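首页 版块 评测 随笔 工具与涂料 旧刊 登录

模型 > 随笔 > 观点

说明书以外的事

中文不是我的母语，我学它是在三十岁以后，所以这篇文章里如果有句子走得不太稳，请读者原谅。我写模型文章已经有一些年，多数是用我自己的语言写的。这一次我想用中文写，因为我要谈的这个问题，最初是在一个中文的模型群里跟人争论起来的，争论没有结束，大家就去睡觉了。我觉得应该把我的意见完整地写一遍。

问题是这样的：一个做模型的人，应不应该把改造件买齐了再开工？

所谓改造件，懂的人都懂，我还是简单说一下范围。我指的是蚀刻片、树脂座舱、金属炮管、可动履带、替换的轮胎、预印的安全带，还有遮盖用的贴纸。现在几乎每一盒新出的板件，上市不到一个月，就有几家小厂跟着出一整套。Junmont 出座舱，Rullton 出蚀刻片，Grestinora 出水贴和遮盖。你如果全部买下来，花的钱常常比板件本身还多。

群里多数人的意见是：应该买齐。理由听起来很合理。做一架飞机要花几个月，时间比钱贵，既然已经要花这么多时间，为什么要省那一点钱，最后得到一个中等的结果呢？还有人说，板件自带的仪表板太浅，座椅像一块饼干，不换就没有办法看。

我不同意。我不同意的程度，比我在群里表达出来的要大一些。在别人的语言里吵架，我总是比较客气。

先说我自己的一次经历。我曾经买过一架 1/48 的双座侦察机，厂家是 Radu，一家很小的厂，注塑的质量只能说可以。盒子里连同透明件一共不过几板，老派的做法，机翼上下两片，机身左右两片。我当时很有雄心，给它配了 Junmont 的树脂座舱，配了 Rullton 的两张大蚀刻片，还配了发动机。我坐下来数了一次蚀刻片上的零件，497 个。我数它们，是因为我想给自己定一个计划，每天晚上做 10 个，这样不到两个月就可以完成。

这个计划执行到第二个星期就停了。那些零件不算难，我的手还可以，放大镜也有。停下来的原因是，我发现自己坐在桌前的时候，心里想的已经不是这架飞机。我想的是今天的 10 个。油量表的外圈，舱盖的小把手，某一根杆子上的一个环，这个环装好以后，机身一合，任何人都看不见。我知道它在里面，有人会说这就够了。我以前也这样说。可是我知道的东西很多，我不需要每一样都用黄铜做出来。

那架飞机后来在盒子里放到了下一年的十一月。我把它拿出来，把没有做的蚀刻片收进抽屉，座椅留下树脂的，仪表板用板件自带的那一块，干扫了一层浅灰，点了几个白点，滴了一点透明漆当玻璃。一个晚上。合上机身以后，从舱口看进去，很好看。我不敢说跟全套改造件一样好，但是很好看。而且我终于可以去做我最喜欢的部分了，就是涂装。

我想，这里面有一个次序的问题。买齐了再开工的人，是在还没有认识这个模型的时候，就已经决定了它需要什么。板件还在塑料袋里，你不知道哪里做得好，哪里做得差，你只是看了别人的评测，评测里写着“座舱细节偏弱”，你就下了订单。写评测的人多数没有做完那盒板件。我写过评测，我知道这件事是怎么进行的：把板件拿出来，拍照，跟图纸比一比，写几段，交稿。细节偏弱这四个字，是看着水口框上的零件写的。装进机身以后弱不弱，写的人那时候也还不知道。

我现在的做法是先假组。所有大件用胶带固定起来，放在架子上看几天。机翼的上反角对不对，机头的轮廓对不对，起落架放下来以后姿势是不是这架飞机的姿势。这些事情，没有一片蚀刻片可以帮你。一架姿势不对的飞机，座舱里有再多的开关也是不对的。看几天以后，如果我的眼睛每次都停在同一个地方，觉得那里不舒服，我才去买那一个地方的改造件。多数时候，我买的是炮管或者空速管，因为塑料做的管子确实太粗，也容易断。座舱我基本上不买了，除非舱盖要打开，而我又很少把舱盖打开。

当然有反对的意见，而且有几条我认为是有力的。

第一条是关于绝版。小厂的改造件产量很小，今天不买，明年就没有了。这是真的。Grestinora 有一套水贴，是我一直想要的中队，我犹豫了一个春天，后来再也没有见过。所以水贴我同意早买。水贴决定你做的是哪一架飞机，它是题目，应该在开始的时候就有。可是座椅不是题目。

第二条是关于学习。有人说，不做难的，手就不会进步。我同意要做难的。但是什么是难的呢？把 60 个相同的小把手弯成同一个角度，这是耐心，它是有价值的，我尊重它。把一条机身接缝处理到喷了金属漆也看不出来，这也是难的，而且做模型的人每一次都要用到它。我见过很多作品，座舱里面像钟表一样，机翼前缘却有一条清清楚楚的合模线。我不是要笑话这些作者。我自己有 2 架这样的，都还摆在柜子里。我的意思是，注意力是有限的，在小零件上用完了，到打磨的时候就没有了。

第三条最难回答，就是“我喜欢”。有人喜欢做蚀刻片，喜欢那种把金属片弯成盒子的感觉，做完不做完没有关系。对这样的人，我没有话说，也不应该有话说。这是他的晚上。我反对的只是另外一种情况：一个新来的人在群里问，我买了第一盒 1/48，应该怎么开始，下面一排人给他列清单，列得比板件的价钱还高。他买了，打开，看见几百个比米粒小的东西，然后这个盒子就再也没有被打开过。

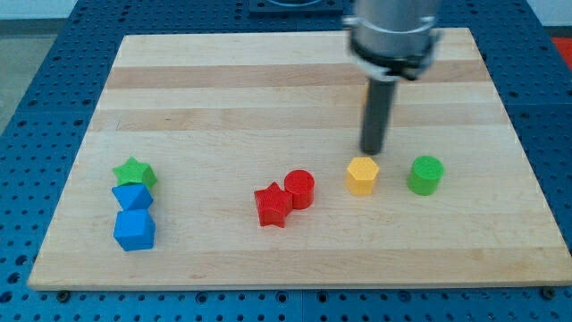

Haris Obradović 在读过这篇文章的草稿以后写信来，说我对写评测的人太严厉，对自己太宽。他认为问题不在买得多，在于买了就觉得欠了债，每一片都必须用上去。他自己的 Rullton 蚀刻片从来只用三分之一，剩下的剪下来做别的模型的零件，有一条散热格栅甚至用在了一辆卡车上。照他的看法，应该劝新手的话是“可以不用完”，“不要买”是一句没有用的话，因为人总是要买的。

我想了几天，觉得他说的比我说的更接近实际。我在抽屉里放了那些没有用的蚀刻片，每次看见都有一点惭愧，好像没有写完的作业。如果我早一点接受它们只是材料，跟胶板、铜丝是一样的东西，那架侦察机也许不必等那么久。不过我还是保留我关于次序的意见。先把大的形状做对，再决定小的地方要不要管。剪下来用三分之一的人，他必须先知道是哪三分之一，这个知识只能从假组里来，评测给不了他。

另外还有一点他没有提到，我在这里补充。改造件的说明书常常写得很差，图画得很小，箭头指的地方不清楚，有时候要求你先切掉板件的某一块，切完了才发现树脂件短了一毫米。对一个有经验的人，这是小麻烦，补一片胶板就可以。对一个新手，板件已经切坏了，没有回头的路。板件自带的零件虽然简单，但是它们是同一个厂家为同一个模型设计的，彼此认识。第一架飞机，我还是建议全部用盒子里的东西做，做完，上漆，贴好水贴，放到柜子里去。然后再看它哪里让你不满意。

我那架侦察机的下翼面有一个指纹，在透明漆下面，很清楚。没有人卖改造件可以解决这个。

写于2020年6月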